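Second Progress Report: Shared Table and Pantry Fruit Sorting
Vamidwood Neighborhood Pantry
Prepared for the Vammont Fund by Gerrit Mokgethi, site lead
Period covered: October through January

Where things stand

The fund asked for a report at the halfway mark and suggested I keep it upbeat. I'll keep it accurate and you can decide how it feels. The fruit sorting work is running. It is running better than it did in the first period. I am still not convinced that it does what the application said it would do, and since I co-signed the application I'd like to be the one who says so.

For anyone new to the file: the grant pays for sorting loose fruit by hand at one large table before it goes into household boxes. The claim was that sorted fruit gets eaten and unsorted fruit gets thrown out. It sounds right. Most of the people who have worked a shift here would swear to it. Swearing to it is what we mainly did in the first report, which I have reread and would not fund.

What we handled

We packed 404 household boxes in this period. Of those, 232 went out with citrus in them, nearly all small fruit: mandarins when we could get them, and whatever else arrived in the same crates when we could not. The first report gave a figure for total fruit weight. I have dropped it. We don't own a scale that can take a full crate, and I could not find anyone who remembered how the earlier number was reached.

Supply came mostly through Juška, the wholesaler on the north side, with a smaller share from people's yards. Juška's fruit is more even in size and easier to pack. The yard fruit is all over the place, and I have stopped letting anyone describe it in our papers as "heirloom."

How the table works now

In the first period we sorted straight out of the crate. The person sorting could only see the top layer, so a soft mandarin at the bottom stayed at the bottom until it took its neighbors with it. We now tip a small batch onto the table, spread it out, and lift each piece on its own into a box. Anything doubtful stays on the cloth until a second look. A piece that gets two doubtful looks goes to the juice crate.

The rule I had to fight for was the one about small batches. People like a full table because it looks like work is being done. A full table rolls. We lost more fruit to the floor in October than to mold, and then somebody would pick it up, wipe it, and put it back with the good ones. Four or five pieces out at a time is slow and dull to watch, and it has cut down on dropped fruit more than anything else we tried. 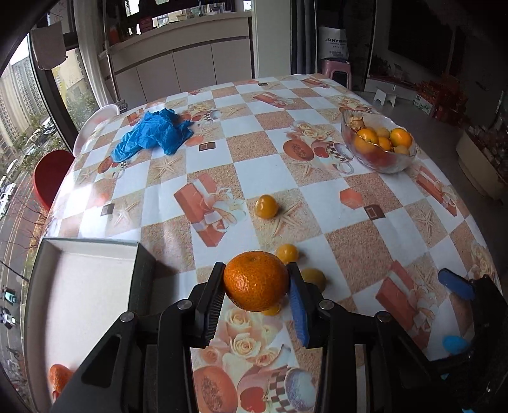
The other change was to the boxes. We had been using deep cartons, on the theory that fewer trips to the table would save time. Fruit at the bottom of a deep carton gets squeezed, and mandarins with loose skins show it first. Shallow open boxes hold less and take up more shelf, but whoever is packing can see every piece without digging. I was against buying them. I thought we were spending grant money on cardboard. I have changed my mind on that one, grudgingly, and the remaining deep cartons are now used for canned goods.

On color, there is still disagreement. The sorting sheet we borrowed from Vulutell tells people to grade citrus by how orange it is. That may work for a packing house with one variety. It does not work here, where a yellow fruit and an orange one may both be perfectly good to eat and simply aren't the same kind of thing. For a few weeks in October people were dutifully setting aside good yellow fruit as unripe. I have crossed that line off the sheet. We go by feel and smell now: firm, no wet spots, no sour smell at the stem. It is harder to teach and I think it is more honest.

The household survey

This is the part the fund will turn to first, so I'll be plain about how thin it is. We put a card in each citrus box with one question on it: how much of the fruit did you eat? There were three answers to circle – all, some, or none. Out of 232 cards we got 83 back.

Most of the returned cards had "all" circled. I would love to stop there. But people who are pleased with a box are more likely to bring the card back, and people who depend on a pantry are not going to rush to tell it they threw the food away. A few cards came back with notes instead of circles, and I found those more useful. One asked for fewer mandarins and more onions. Another said the children ate the fruit on the way home, which I suppose counts as "all." One said the fruit was fine but the box had been too wide for the bus.

We also have nothing to compare the cards to. The application promised a group of unsorted boxes alongside the sorted ones. We never sent any. When it came to it, the people packing did not want to hand a family a box they hadn't checked, and I did not want to order them to. I still think that was the decent choice. It does mean that we cannot say sorting caused anything, and any sentence in the earlier report that says otherwise should be read with a pencil in hand.

Money

Spending is under plan, which sounds better than it is. We are under because the part-time shelf position was open until November, and the work was done by whoever was around. The position is now filled. If costs hold, we will finish the grant year close to the full amount with very little left over.

The shallow boxes were the largest single purchase. The table covering was the smallest. I mention it because the fund's reviewer queried it last time. Glossy cloth wipes clean in one pass and bare wood did not, and juice soaks into a tabletop. The pattern was what the store had. I have been told it is cheerful.

I would ask the fund not to count unpaid hours as savings. The last summary sent to us did this, and it made the project look cheaper than it will ever be again.

Problems

Timing is the main one. Crates from Juška arrive in the afternoon and the boxes go out the next morning, so sorting is squeezed into the early evening when the light in the room is poor. A brown patch is easy to miss in poor light. We have asked for a morning delivery twice. Both answers were friendly and neither was a yes.

Training is the second. A new person takes two or three shifts to sort well, and until then they tend to go one of two ways. Either they pass everything, or they reject anything with a mark on it. Slightly flattened fruit gets rejected most often. A mandarin can be flat because it grew that way, and it eats the same as a round one. We now keep a flat one and a soft one side by side at the start of each shift and make people handle both.

Storage is the third. Sorted boxes sit in the back hallway overnight, next to the heater. I have asked for the heater to be turned down after closing. It is sometimes turned down.

What we said we would do and did not

We said we would run 8 open sessions where households could come in and pick their own fruit from the table. We ran three. Turnout at the first was good, and at the other two it was poor. I'm not sure why, and I'd be guessing if I blamed the weather. The people who came did choose differently from how we pack for them – they took smaller fruit and less of it. That deserves more attention than it has had from us.

We said we would write a short guide that other pantries could use. There is a draft. It is mostly the Vulutell sheet with my crossings-out, and I would not send it to anyone yet.

Plans for the rest of the grant year

Run the remaining five open sessions, at different times of day, and write down what people take.

Change the card. The new one asks what was thrown away and why, and leaves out our name at the top in case that helps people be frank.

Buy two lamps for the sorting table out of the existing supplies line. No extra money is requested for this.

Weigh the juice crate at the end of each shift. It is small enough for the kitchen scale, and it will give us one number that I am prepared to defend.

Keep the small batches. There has been some talk of going back to a full table when the spring crates get bigger. I am against it and have said so at the site meeting.

A request

The fund's template asks whether the project should be expanded to a second site. My answer for now is no. We have a tidier way of handling fruit than we had last year, and fewer people are opening a box to find something soft at the bottom. I believe that much from what I have seen at the table. Whether it changes what gets eaten at home is the question the money was given to answer, and we have not answered it. I would like the second half of the year to try properly before anybody buys another table.

The spending sheet and the tally of returned cards are attached separately. The handwritten notes from the cards are kept at the pantry and can be read there on request.

Gerrit Mokgethi
Site lead, Vamidwood Neighborhood Pantry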